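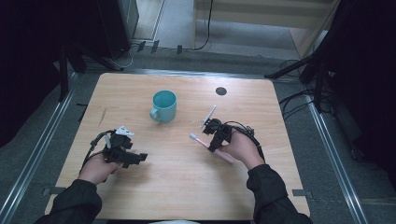
Can a machine do my chores yet? Your questions, answered

Last revised in December by Pin-yu Kwan for the Sternidstead household advice pages. Questions come from readers and have been shortened.

Is there a robot I can buy that does housework?

If you mean one chore on one kind of surface, yes, and you've been able to for years. Vacuuming a flat floor, mowing a plain lawn, washing dishes once you've loaded them yourself. If you mean something that comes into the bathroom, picks up whatever has been left out and puts it where it lives, then no. I would be very careful with anyone who takes a deposit for one.

But I've seen videos of robots doing exactly that.

So have I. Before you believe one, ask four things. Is it playing at normal speed? Is a person steering it? How many tries did they film? And would it still work if you moved everything a hand's width to the left? Most clips I'm sent answer the first question in small print and leave the other three alone.

What is so hard about putting a toothbrush in a mug?

Try it slowly and watch yourself. A toothbrush is thin, light and slippery, and it has a right way up. You pick it up by whatever part is handy, then turn it in your fingers without thinking so that the bristles end up at the top. A gripper with two jaws can't roll a handle along its fingertips like that. It has to pick the brush up at a good angle to begin with, or put it down and go again, or use the other arm to help.

Then comes the mug. The opening is generous, but the brush sticks out a long way from the jaws, so a small error at the wrist becomes a large one at the tip. Catch the rim and a light mug slides or goes over. You would feel that knock and ease off. Many machines feel very little, and some feel nothing at all and rely on looking.

Why do people hold the grippers by hand, then? Isn't the robot meant to do it?

Because somebody has to show it how. One common way to teach these systems is to have a person do the job over and over using the same sort of jaws the robot will have, and record the lot. The person brings the judgement and the jaws bring the clumsiness. The recordings are then used to train a program that will, with luck, copy the movements on its own arms.

I don't think there's anything shady about this. It's a sensible way of working. What annoys me is when footage of the teaching gets passed round as footage of the result. If there are sleeves in the shot, a human being is doing the chore.

How many times does it need to be shown?

More than you'd like. The demonstration I went to see, run by a small firm called Drotia, had been trained on 3338 recordings of one tidying job on one table. I asked what would happen with a different table. I was told that was "planned for the next round".

For comparison, my niece was shown where her toothbrush goes twice. She still doesn't put it there, but that's a different sort of failure.

And did the Drotia one work?

Sometimes. I watched nine attempts. It managed four without help. In two it dropped the brush beside the mug and carried on as though it had finished, lifting an empty gripper over the rim and opening it very carefully. The rest were stopped by the operator, who was friendly about it and didn't pretend otherwise.

Four out of nine is interesting if you work in the field. For a person who wants a tidy sink it is useless, and you'd be standing over it the whole time.

Surely it gets better with more practice?

It does, up to a point, and I don't want to be the person who said it never would. The attempts I saw were smoother than anything I'd been shown before. My complaint is with the jump from "better at this table" to "ready for your home". Your home has a wet basin, a shelf at an awkward height, a tube of toothpaste without its lid and a cat. Each of those is a separate problem, and they turn up together.

What about shop floors? They've had robots for ages.

They have, and good ones. But look at how the work is arranged around them. Parts arrive in the same place, facing the same way, and people are kept at a distance or the machine is slowed right down when they come near. The tidying was done in advance, by whoever designed the line.

Where it gets loose and mixed, people are still doing it. I visited the packing room at Siregar, who make up gift boxes and travel kits. Sealing and labelling are done by machine. Putting the small odd-shaped things into the box is done by hand, at a bench, quickly. The shift manager had looked into replacing that step and been quoted for a machine that would handle one kit. They sell over 9 kits and change them with the seasons.

A company called Pladley wants to rent me a "home helper". Should I sign?

I've read the leaflet three readers have now sent me. It says the helper can "support everyday tidying", and the terms further down say that "complex handling may involve remote assistance". In plain words, a person somewhere else may be looking into your kitchen and working the arms. You might be happy with that. Ask before you sign who that person is, what gets recorded, how long it's kept and whether you can say no and still use the thing. Ask too who pays when it drops a mug.

If they can't give you a written answer on recording, I'd leave it.

Is remote control cheating?

No. For somebody who can't bend or grip well, an arm worked from afar could be a real help, and I'd like to see more of it offered openly. Just don't sell it to me as a machine that has learned to do the job — it's a job done by a worker with a long reach, and that worker has wages, breaks and an opinion about your worktop.

Which chores will come first?

My guess, and it is only a guess: carrying a full basket from one room to another, loading sturdy plates, wiping a clear surface. Things that are big or stiff, or don't mind being knocked. Folding fitted sheets will be late. So will anything with a lid that sticks. Small upright things that go into other small upright things sit somewhere in the middle, which is probably why so many labs practise on them.

I can't wait. What can I do now?

Make the chore simpler. A wide, heavy mug holds toothbrushes better than a narrow light one, for you and for any robot. Hooks at a height you can reach beat a drawer you can't. If grip is the trouble, a thick foam sleeve over the handle costs very little and slips straight on. An occupational therapist will know more useful tricks than any brochure I've been sent this year.

When will you change your mind?

When I can bring my own mug and my own toothbrush, put them down where I please, leave the room and come back to find one in the other. I've made the offer to Drotia and they were polite about it. The page will be updated if they take it up.

Can I send in a video for you to look at?

Yes, please do, but send the longest version you can find and say where it came from. I can't do much with a clip that starts after the gripper has already closed.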